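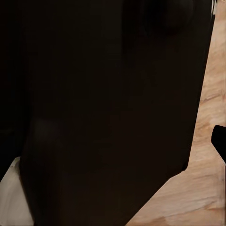

Posted in: Course Materials > Automation Planning

Unit 4 handout: Planning and budgeting for a small robot cell

Prepared by Wanda Achterberg. Worked example supplied by Nii Zakaria.

Read this before the session and bring your own draft equipment list. You will need the list for the exercise at the end.

1. Start with the task

Most poor purchases begin with a catalogue. Write the task down first, in one paragraph, without naming any product. State what is picked up, where it comes from, where it goes, how heavy the heaviest item is and how often the cycle repeats. If items vary in shape or stiffness, say so. A gripper that holds a rigid block well may do badly with cloth or thin film.

Add a line on what happens when a pick fails. If a person has to step in and clear the table, their time is a running cost and belongs in the plan.

2. What goes in the budget

Students usually list the arm, the gripper and the computer, then stop. Use these headings as a minimum:

Arm and controller
Gripper, with spare fingers or pads
Table or stand, and fixings
Cameras, mounts, cables and lighting
Guarding, emergency stop and risk assessment
Simulation software and the computer to run it
Delivery, installation and electrical work
Training
Service, repairs and consumables
Contingency

Keep one-off costs and yearly costs in separate columns. The two are often approved by different people, and a service contract hidden in the purchase price will be missed when it comes up for renewal.

3. Simulate before you order

A simulated cell lets you test reach, table height and camera position before any money is spent on hardware. It is also the cheapest place to find out that a view is poor. A large dark object close to the camera can cover most of the picture and leave only the tip of a gripper finger showing at the side. If that happens often during your task, budget for a second camera, or for a different mount, at the planning stage.

Things to check in simulation:

Can the arm reach every pick point with the gripper fitted?
Does a held or nearby object block the view at the moment you need it?
Are dark, plain surfaces handled as well as pale ones?
Is there room for the gripper to open fully beside the largest item?

Simulation will not tell you everything. Friction, soft materials and cable drag are often modelled loosely. Treat a good result as permission to hire or borrow a unit for a trial, and put the trial in the budget as its own line.

4. Worked example: Plullard

Plullard packs mixed household goods and wanted one table-top cell for sorting returns. Nii's first plan had the arm and controller from Natari, and the gripper and cameras from Rocha. Both quotations were in pounds and excluded VAT.

The Rocha quotation came to £3,235 for the gripper, two cameras and mounts. It did not include spare finger pads, which were £137 a set, or the adaptor plate needed to fit the gripper to the Natari arm. The plate was a further £519. Neither item was large on its own, but without the plate the cell could not have run at all.

With one set of pads, the Rocha part of the order becomes:

Gripper, cameras and mounts: £3,235
Adaptor plate: £519
Finger pads, one set: £137
Total before VAT: £3,891

Compare that with the figure on the front page of the quotation. The gap is the reason we ask every supplier to confirm in writing what is needed to connect their part to the next one.

Plullard also allowed 20 working days between delivery and first use. Nii's view is that this was too short. The electrical work could only be booked once the table position was fixed, and the table position depended on the camera trial. On a time plan, these should be drawn as a chain — each one waits for the one before it.

5. Comparing quotations

Put all quotations on one sheet with the same rows. Where a supplier has left something out, write "not quoted" and leave the cell without a number. A zero will be read as free.

Ask each supplier:

How long is the quotation valid?
What is the lead time for the arm, and for spare parts?
Who pays for return carriage on a warranty repair?
Is the software licence yearly or permanent, and does it cover more than one computer?
Will the old version still be supported after an update?

Pusudik, who bid for the whole cell as a single package, answered all of these on one page. Their price was higher. Plullard still gave them a second meeting, as one contract would have meant one party to call when something stopped.

6. Exercise

Take your draft list and sort it under the headings in section 2. Mark every line as quoted, estimated or unknown. For each unknown, write who you would ask and what you would ask them.

Then choose the two parts most likely to come from different suppliers and describe how they connect — mechanically, electrically and in software. Price whatever is missing.

Hand in one side of A4 plus the budget sheet. Spreadsheets are fine, but show the formulas.

2 comments | 6 shares

We use cookies to remember your settings and to see which pages are read. Accept | Manage choices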